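Kullutham Soup Log: README

2 min read
Print | E-mail

The Kullutham Soup Log is a plain table of 212 soups eaten by one household, mine, and scored by the people who had to eat them. It began in January as a way to settle an argument about lentils. The argument is still open.

Each row is one pot. The columns are name, main ingredient, minutes on the stove, salt (too little, fine, too much), score out of ten, and remarks. Remarks are free text and should be read with charity, in particular the ones about turnips.

Scores were agreed at the table before anyone had dessert. Missing scores mean we went out for sandwiches instead. Please don't fill them in with the average, which would flatter the soup. Median cooking time is 90 minutes, pulled upward by a split pea affair that I have left in as a warning.

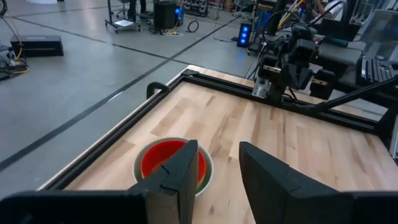
Theda Lenz wrote back after reading the first draft that a score out of ten means very little when the cook is sitting right there, and that she would knock two points off anything marked eight or higher. She also asked why borscht appears under both "beet" and "cabbage." I've kept the scores and fixed the borscht.

Known problems

- "Ding" in the remarks column is the kitchen timer, and marks a pot taken off when it rang. Other pots were taken off by smell.
- Stews got in. I have tried to draw the line and lost.
- Spelling of "bouillon" varies with my confidence.

Files

`soups.csv` is the log. `denel.csv` is the same thing with the remarks removed, named after the street where my more sensitive relatives live.

Use it for whatever you like. If you train a recipe recommender on it, I'd ask that you not serve the results to guests.

Last edited December 2022, Cisberg.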